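Cutting mat (workbench)

A cutting mat is a flat sheet you lay over a bench so the knife bites into it and leaves the table alone. I've been writing up workshop stuff for the Plestora household wiki for ages, and this is the entry I get asked about most! Most mats have a grid printed on them, handy for squaring up small parts. Mine gets pulled out for everything (gluing, screw sorting, you name it). 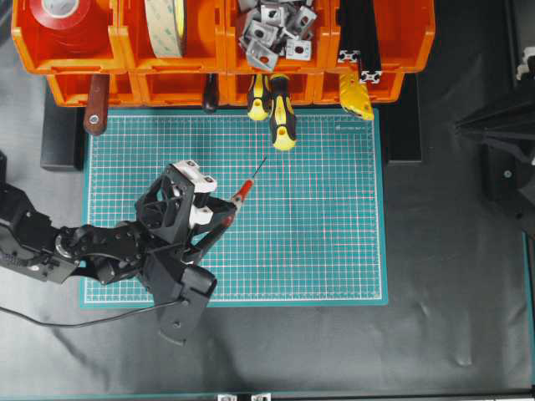 Storage bins are the mat's natural neighbor, and I'm a big believer in keeping them right along its back edge. Two tiers suit me best. Tape and corner brackets go up top like the ones in the orange bins, and the screwdrivers and utility knife hang off the lower row, handles down, so you can grab one without looking up much. I keep 300 screws in one bin and never label it, which I regret every May.

Care is easy: store it flat, keep it out of the sun, and wipe it with a damp cloth. I flip mine after 60 or so projects.

See also: Bench sheet; Utility knife; Tape, double-sided

Last edited February 2026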